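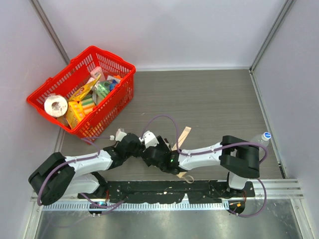
*Red basket, part filled, grey top. Tuesday, 10.40.*

**Basket packing, second go**

Still not convinced by the "heavy things low, soft things wherever" rule from the Moltdale sheet. It reads well enough until there is a real basket in front of you, and then half the shopping is neither heavy nor soft. What is a pack of sponges? The sheet says soft. I say it holds its shape better than most boxes do, and it sits happily next to the yellow and orange package.

Points from this load:

- Everything has ended up along the near side. The far wall is mostly bare. On paper that is wasted room, and the Lamont score will mark it down. I'm not sure a shopper would care.
- The long yellow bag is the awkward one. Laid on the diagonal it takes up space at both ends, and anything put in afterwards has to go round it. The sheet has no line for long bags at all.
- White roll on its end at the left. Fine by me. The wrapping is a bit crumpled at the top, which the score would count as damage if we let it. We shouldn't.
- The light pink box is leaning at the back. Leaning is not packed, whatever the Elmont people wrote in April.
- Small things (the blue one, the orange one) are over towards the right. Small things always get treated as filler and then you can't find them at the till.

On the figures. The summary going round says 4000 baskets were looked at to get the rule. I went through the table at the back and only 203 of them are listed with a slotted plastic basket like ours, and 62 of those have anything long in them. So for the case I care about we are leaning on 62 baskets. I would like to see those before anyone quotes 4000 at me again.

Also not sold on scoring by how level the top is. A level top tells you about the top. I would sooner tip the basket a little and see what slides. Crude, but it is what happens in a car boot.

To do:

- Repeat with the yellow bag put in first, flat along the long side. Same items otherwise.
- Repeat with the roll lying down. I expect no difference.
- Ask for the 62.
- Swap to the Daltetti basket only once both repeats are done. Changing the basket and the order together is how we got the last muddle.

Leaving the Moltdale rule pinned up for now, with a pencil question mark next to line two.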